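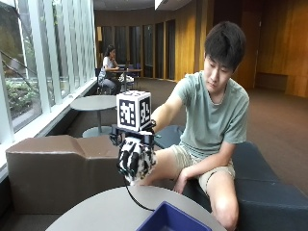

Bench seats and round tables by the windows at Aretside.

The ground-floor lounge at Aretside used to be a corridor with a view. People walked through it on the way to the lifts and hardly stopped. When Funmilayo Aliyu took on the refit she had a budget of 22,000 pounds and one firm idea, to put the seating against the glass.

The long tan bench now follows the window wall, with a stepped back that breaks it into places to sit. A second bench is covered in dark navy. "Chairs wander," Aliyu says. "By four in the afternoon they're all in one corner. A bench stays where you put it."

The tables are round and grey, and small enough to walk past without turning sideways. Adebayo Adeleke, who runs the building, wanted square ones that could be pushed together for meetings. They argued over it for most of January — he now eats his lunch at one.

Nothing was done to the windows beyond a clean. The shrubs outside had grown up well by then, and the white ledge under the panes was simply repainted. Adeleke would still like more sockets. Those are due in the next round of work, along with lamps for the darker end.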